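Workshop > Notebooks > Glaze and kiln room > September

We use cookies to remember your display settings and to count visits. By continuing to read you accept this.

September, started a little after 7 in the morning

Back at the celadon again, with a big mug of tea and the window open, and feeling a good deal more cheerful about it than I did when I closed up last night. For anyone picking this up cold: we are trying to get the old Kernamdale green to sit properly on the new stoneware body, the one we buy from Lambrechts, and so far it has crazed on nearly everything. A fine net of cracks all over, very pretty on a vase and no good at all on a soup bowl.

Opened the kiln with Nahom. The top shelf was lovely! Four test tiles with a soft sea color and a good break over the ridges, and I stood there admiring them like a fool until Nahom held one up to his ear and said it was pinging. So it was. By the time we had the second shelf out we could all hear it, that little tinkling you get when the glaze is pulling tighter than the clay underneath. I wrote "crazed" next to every tile from the first two mixes and had a biscuit.

The third mix is a different story, and I want to get this down while I have it in my head. It is the same recipe with more silica and a bit of the potash feldspar swapped out for the lithium one. Mugulu's old page (sorry, Mulugeta's - my handwriting is getting worse) has the amounts in full, so I won't copy them out twice. Batch weight was 894 grams dry, sieved twice. I thought it was on the thick side going on, but I left it alone. No pinging at all from those tiles. I inked them, wiped them, and looked at them under the loupe by the window, and found one hairline on the tile with the heaviest coat, down in the corner where the glaze had pooled. Everything else was clean.

Of course it is a slightly grayer green than the others. Mebrat likes it better. Wubit says it looks like pond water, and she is the one who has to sell it, so I suppose we had better listen. I have put a sample of each on the shelf by the sink with the names turned to the wall, and please would everyone choose one before they read the back.

Later, after lunch

Long phone call with Margit Wikström over at Kirnmont, who fired a green very like ours for years and was as generous as ever with her time. She thinks our cooling is too quick at the bottom end and that we are opening the door far too early, which I have to admit is a fair comment on my character. She also asked whether we had tried the tiles in the freezer and then in boiling water. We had not. I put 5 of the third-mix tiles in the freezer in a bread bag and wrote NOT FOOD on it in large letters.

She had one more idea, to do with iron. Her view is that the gray comes from the clay as much as from the glaze, and that a thin white slip underneath would bring the green back up without touching the recipe. I like this very much. It means another step for whoever is dipping, and Nahom made a face, but he has already mixed a small bucket of slip, bless him.

We got talking about surfaces after that, and about rings. The Astside order is for side plates, and I keep coming back to raised rings on the flat, the way you see on some dark tableware. A shiny glaze picks up the light along every ridge, and with a celadon you would get the pale line on top and the deeper color lying in between.
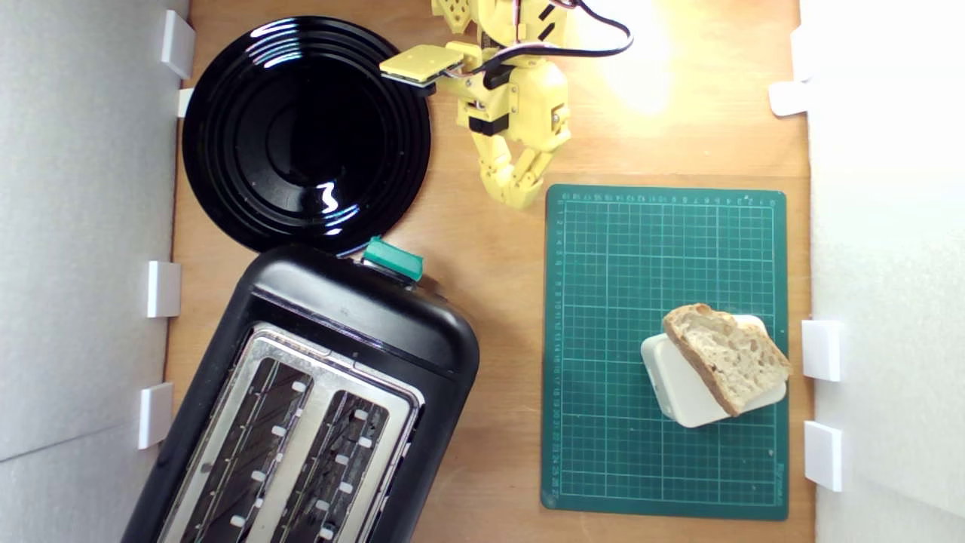 Glossy black plate with concentric raised rings, next to the toaster.

Mebrat will throw a couple of plates with rings like that so we can see how the third mix behaves on them. I'd like the ridges soft at the top. If they are too sharp the glaze will run off them and leave a brown edge, and then Wubit will have something to say about mud as well as ponds.

To do, in no sensible order:
- slip under third mix, 2 coats on one tile and a single coat on the next
- slower cooling, and leave the door SHUT (me)
- boil and freeze test, tiles in bread bag
- ask Lambrechts if the new clay has the same grog in it as the last delivery
- find the good loupe, this one has a scratch

Kiln is packed again and I set it going just before I washed up. The witness cones are in the lower spyhole this time. Whoever is in first, please write down the temperature before you put the kettle on, and don't touch the door.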